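# House rules for a pretend robot

I've been meaning to write up our simulation rules since February, when I moved the whole cup project over to Kulo and lost most of a weekend to a folder of runs that I couldn't make heads or tails of. So get yourself a coffee, because I do go on a bit.

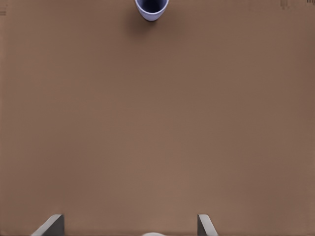
The folder had 2659 runs in it. I was so proud of that number! Then I sat down to sort them and found that I'd changed the starting position of the arm partway through, and the friction setting on the fingers too, and hadn't written down either one. Some runs I had marked as a success when the cup was lifted and held, and others when it had barely left the table. I couldn't tell which were which, and in the end I threw out the lot and started again (with a good long sulk in between).

The first rule came straight out of that sulk. Every run gets a text note saved beside it, with the version of the simulator, the random seed, and the settings for lighting, friction and cup placement. I do it with a little script now, which I call Gittins, and it refuses to start a run if any of those lines are blank. I have cursed at it plenty, mostly late at night, and it has been right every time.

The second rule is to decide what counts as a success before you run anything. Mine reads: the cup is off the table, upright, and stays that way for 7 seconds. You may like a different number, and that's fine, but write it at the top of the page and leave it alone until the batch is finished. I used to fiddle with mine whenever the results looked gloomy, and I'm a bit embarrassed by how long that went on.

Rule three is about safety, and this is where friends start to tease me. I keep the same speed and force limits in the simulator that I would set on a real arm sitting on a real table. Yes, I know a rendered cup can't be hurt. But whatever you train in there learns to move the way you let it move, and if it has spent weeks slamming its fingers down at full speed, you'll be the one standing next to it when it's moved onto hardware. I also have the run stop the moment a finger presses into the tabletop, and I log it as a fault, never as a plain miss. Misses and faults go in separate columns. I can't tell you how much easier that made my evenings.

Then there's the matter of test layouts. I keep 33 cup positions aside that the training never sees, and they live in their own folder, called Skova, which I've set to read-only so that I can't "just try one" when I'm feeling impatient. A few of them put the cup way out near the limits of what the wrist camera takes in, and those were the ones that humbled me. My first fresh batch got 55 percent on the held-out set after looking wonderful in training. It stung – but at least I could believe it.

I'm still going back and forth on how often to change the table color and the lights. The Somance notes I follow say to vary them on every run, and I've been doing it once per batch out of plain laziness, so that's next on my list. I also owe the Gittins script a proper readme before I pass it along to anyone, and if you've asked me for a copy already, I haven't forgotten you.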